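Home | News | Concerts | Join Us | Contact

3 min read

New recording from the Midtbø Quartet, and our autumn evening with Maeve Hennessy

12/10/19

Many of you asked me after the last concert when the new album of the Midtbø Quartet will be finally available. It is out now, on the small label Kudport, and it has the title Stovwood. There are 11 pieces on it, all of them written for two violins, viola and cello, and three of them have also a voice.

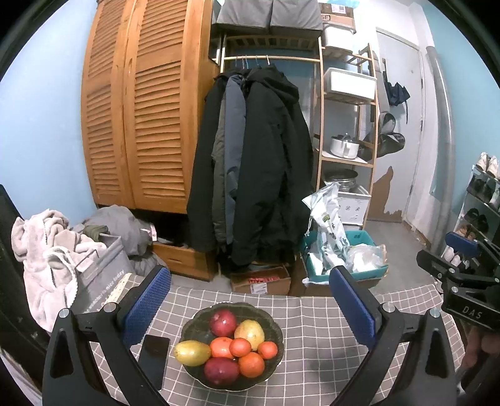
Brivoscombe Chamber Music Society – Listening Group

The voice belongs to Maeve Hennessy, who many members will remember from our spring program. She sings very simply on this recording, almost without vibrato, and I must say that at first I found it a little cold. After the third listening I changed my opinion. In the long song which closes the first half, she holds back until the cello has finished its line, and only then she lets the sound grow. It is a small thing, but I went back to hear it again several times.

The oldest music on the album comes from a book of dances dated 1797. The quartet did not try to play these dances in the old style. They have kept the melodies and written new harmony underneath, sometimes quite rough, with a lot of open strings. The second dance is my favourite. The viola has the tune for nearly the whole piece, and I wish that more arrangers would trust the viola in this way.

Not everything is equally strong. The piece called Ferry Lights is, for my taste, too long, and the middle part repeats one figure in the violins which is not so interesting that it can be repeated for four minutes. Also the recorded sound is rather close. You hear breathing and fingers on the strings. Some people love this and some are disturbed by it – I am somewhere in between, and with headphones I prefer to turn the volume lower.

The album is sold as a CD and as a download. Kudport has also pressed 900 copies on vinyl, each with a number on the back of the sleeve. The society has received number 69 as a gift from the quartet, and it is now in our lending library, together with the printed words of the songs.
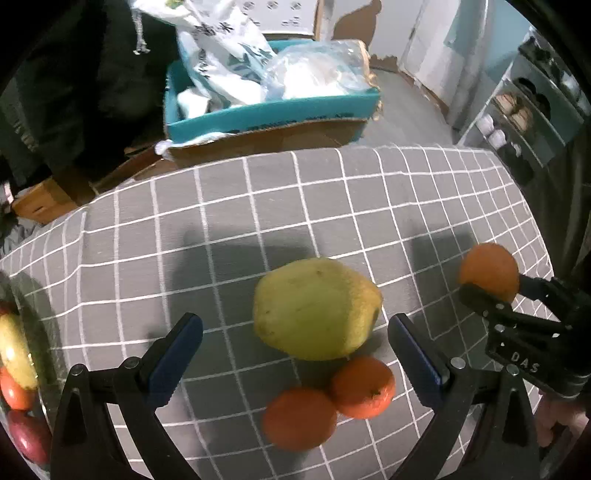
I would like to add something about the lending library while I am speaking of it. Our catalogue has now 1552 recordings, and a good part of them was never borrowed in the last years. If you come to a listening evening, please have a look at the shelves by the door, especially at the Nordic section and the shelf with early music. The loan is for four weeks. If you need more time, you can write your name again on the card.

Maeve Hennessy will be our guest at the next listening evening, later in October. She will bring some rehearsal recordings which are not on the album, and she will talk about how the songs were prepared with the quartet. We expect around 40 people, so it is better to reserve a seat. The evening starts at 7:30 p.m. in the small hall, and the doors open half an hour before. Members pay nothing and guests pay $10 at the entrance.

For those who would like to prepare, I recommend listening to the first dance and then to the closing song, in this order. They use the same four notes at the beginning, and Maeve has promised to explain where these notes come from. Questions for her can be sent to the group by e-mail or given on paper at the door. Copies of the CD will be for sale during the break, cash only please.

Shares: 14 | Comments (3)

Previous item | Next item | Back to News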